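Domell protocol

The Domell protocol is a method in robotics research for teaching a low-cost robot arm to pack and unpack small cartons of equal size. It belongs to the wider family of imitation learning methods, in which a control policy is trained on recordings of a person carrying out the task. The protocol was worked out by Krystyna Kurek and Eyvindur Norðdahl at the Flukholm laboratory, and takes its name from the workshop building where the first recordings were made. Its main feature is the way the recordings are divided: each demonstration is cut at the moments when a carton is gripped or let go, and the pieces are used for training on their own.

The best-known result obtained with the protocol is that a policy trained on 100 demonstrations, cut up in this way, did as well on the unpacking task as a policy trained on 300 whole demonstrations. The finding has been repeated for packing, though with a smaller gap between the two.

Background

Tightly packed cartons are a hard case for robot arms. A carton standing alone on a table can be approached from most sides. A carton in a full box can usually be reached only from above, and its neighbours leave little or no room for fingers. The faces are often glossy, which causes trouble for depth cameras, and the printing is the same on every carton, so that the edges between them can be hard to find in a colour picture.

Earlier work on the problem relied mostly on suction cups. Suction works well on flat, sealed surfaces but adds a pump, a hose and a good deal of noise. Kurek's stated aim was to find out how far an ordinary two-finger gripper could be taken with learning alone, on an arm that a small teaching laboratory could afford.

Norðdahl had been working on a separate question, the length of demonstrations. Long recordings contain pauses, corrections and small changes of mind by the operator. A policy trained on them tends to copy the pauses along with the movements, and may stop above the box without coming down. He suggested cutting the recordings into short pieces and leaving out the idle time between them. The two lines of work were joined in the winter that the laboratory moved into the Domell building, and the first full set of recordings was finished in January.

Task and materials

The task is done on a flat tabletop in a single strong colour, so that the box and the cartons stand out against it. The outer container is an open corrugated cardboard box with no printing. The contents are retail cartons of one size, roughly twice as long as they are wide. The first set used cartons for DYNAMIXEL servo motors, which were to hand in the laboratory. Their black, shiny faces and large white lettering made them a suitable test for vision.

The protocol allows three starting states. In the first, called "full", every place in the box is taken. In the second, called "gapped", one or more places are free and the cartons beside them may have shifted. In the third, called "mixed", there is a gap in the box and at least one carton lies outside it or behind a flap. The mixed state is the hardest of the three, as the arm has to tell packed cartons from those that have already been removed or have not yet been put in.

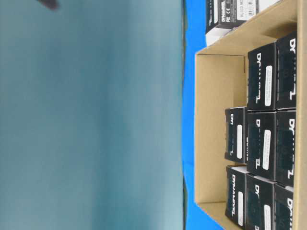
Recording

Demonstrations are recorded by teleoperation. The operator moves a small leader arm by hand and the working arm follows. Camera pictures, joint positions and gripper opening are stored together at 30 samples a second. One camera is fixed near the workspace and a second is carried on the wrist.

Operators are asked to work at an even pace and to finish a movement once they have begun it. Failed grips are kept in the recording if the operator recovers from them, and thrown away if the carton has to be put right by hand. Norðdahl has described the kept failures as the most useful part of the set, especially for gapped boxes, where a carton may tip over when its neighbour is lifted.

The cutting is done by a short program called Tostix. It reads the gripper opening over time and marks the points at which the fingers close on a carton or release it. Each stretch between two marks becomes a piece. Pieces in which the arm hardly moves are dropped. A person then looks through the result and corrects marks that fall in the wrong place, which happens mainly when the operator has squeezed a carton twice before lifting.

Training

The policy takes in the latest picture from both cameras and the present position of the arm, and gives out a short run of movements. It then looks again and plans the next run. No map of the box is built and the cartons are not counted or labelled. The starting state is not given to the policy either, so it has to work from what the cameras show.

Because the pieces are short, they can be shuffled freely during training. Kurek and Norðdahl regard this as the likely cause of the improvement. In whole demonstrations, the approach to the first carton always comes at the beginning and the approach to the last always comes at the end, and the policy may learn this order as if it were part of the task. When the pieces are shuffled, each approach is learnt as a separate event.

Results

The method was tested on unpacking and packing, with 25 trials for each starting state and each version of the policy. A trial was counted as a success if all the cartons ended up in the right place without help and without damage to the outer box.

On unpacking, the policy trained on cut recordings matched the larger set of whole recordings in the full and gapped states, and did slightly better in the mixed state. Most failures came at the first carton out of a full box – once there was a gap to work from, the rest generally followed without trouble. On packing, the cut version was again ahead when both were given the same number of demonstrations, but it needed more recordings to draw level with the larger set. The last carton was the usual point of failure, often because one already in the box had turned a little and narrowed the space.

A further test changed the outer box for one with longer flaps. Both versions did worse. The fixed camera lost sight of cartons behind a raised flap, and the wrist camera saw them only when the arm was already close. Adding a small number of new demonstrations with the longer flaps brought back most of the lost ground.

Criticism and limits

The main objection to the protocol is that it depends on clear grip and release points. Tasks such as pushing, sliding or folding have no such points, and Tostix can't divide them in a useful way. Attempts to use contact force as the marker have been made at Flukholm, with uneven results.

A second objection concerns the test itself. All the cartons in the first set were the same size and colour, and readers have pointed out that a policy could do well by learning the look of one product. Kurek accepted the point and later added plain white cartons to the set. Success fell when the policy was tested on them without further training, by more in packing than in unpacking.

The cutting step also removes information about order. For unpacking this rarely matters, as almost any carton may be taken next. For packing it can lead the arm to fill the near side of the box first and leave itself an awkward reach at the far side. A later version of the protocol keeps a simple note of how far along each piece was in its original recording, and this is now the version normally used at the laboratory.

See also

Imitation learning
Teleoperation
Bin picking
Packing problems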